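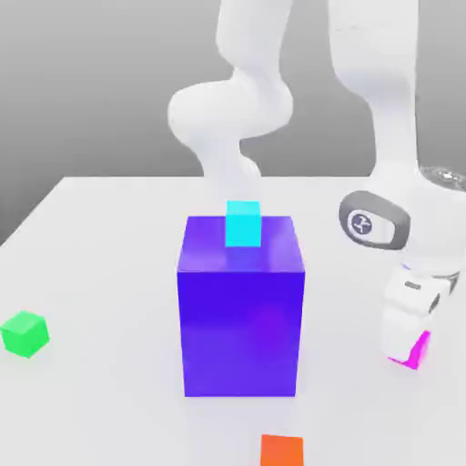 Fault Analyst, Robot Handling (fixed term)

Liltia, Irkdale. Reports to Rodel Baluyot.

In December the arm at Flavthorpe dropped cubes during transfer past the tall box. The fault recurs in simulation; its cause is unknown. The post holder will review over 2,000 logged grasps, reproduce the fault and write the safety report. Two years' work with grippers required. Term: 5 months.

Last updated: December

Comments (2)

Setiawan: Is remote work possible?

R. Baluyot: Two days a week, yes.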